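From: Carol Horrocks
To: Mellach bench users list
Subject: Re: [mellach-users] Right arm sagging at the wrist after a cable change

Hi Branislav, and hello to everyone else who has been following along,

Branislav Bednárik wrote:
> We replaced the wrist cable on our right arm in June and since then it
> parks a bit lower than it used to. Left arm is fine. I have re-run the
> homing twice. With the gripper over a cutlery tray it now touches the
> dividers, where before it cleared them nicely. Is this the encoder, or
> have I put something back together wrong? Also, how much slack do you
> all leave at the wrist? Ours looks untidy whatever I do.

Sorry for the slow answer, I've been up at Irkthorpe helping A-yeong Min move her bench to the other end of the shop, and it took a good deal longer than either of us had planned (it always does once you start lifting cable). Your note sounded so much like our own trouble last winter that I wanted to sit down with a cup of tea and answer it properly.

I don't think it's your encoder. When ours did this I spent the better part of a day blaming the encoder, and then Nosipho Ntuli came by, put her hand on the forearm and asked why the cable was pulling on it. I had tied the loop down too neatly! With the arm folded back on itself the cable went tight, and the wrist settled low every time it parked. We run two arms facing each other across a wood-topped table with black rails on either side, and I now leave a proper loop standing off each wrist. It looks a little wild, but I've made my peace with that. 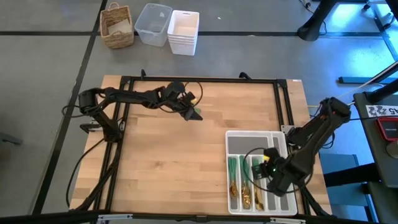 So before you open anything up, cut the ties between the elbow and the wrist, power down, support the forearm and move the joint through its whole range by hand. If the cable goes taut anywhere, there's your answer. Give it more length from the elbow side and tie it again loosely. Please don't borrow slack from the base end, or you'll be chasing the same fault down there by spring.

If it's still low after that, look at the wrist bolts. Ours go to 2 N·m and I had one that was barely finger tight. Do them crosswise, then home the arm again from cold. I also check the rail clamps while I'm there – a side rail that has crept even slightly will look exactly like a sagging wrist once you're over a tray.

Two other small things. The Seo controller keeps the old offset until you clear it, so re-running the homing without clearing first won't change much. And Ragnheiður Lauritsen swears by a 12 mm spacer block under the gripper as a parking check, where I just use the tray itself. Hers is the better habit.

We go over both arms every 600 hours, though I let the last one slide to almost 570 past due, so do as I say and not as I do. If you'd like the Flernel sleeving I use, write me off list and I'll pop a metre or so in the mail.

Let us know how you make out.

Warmly,
Carol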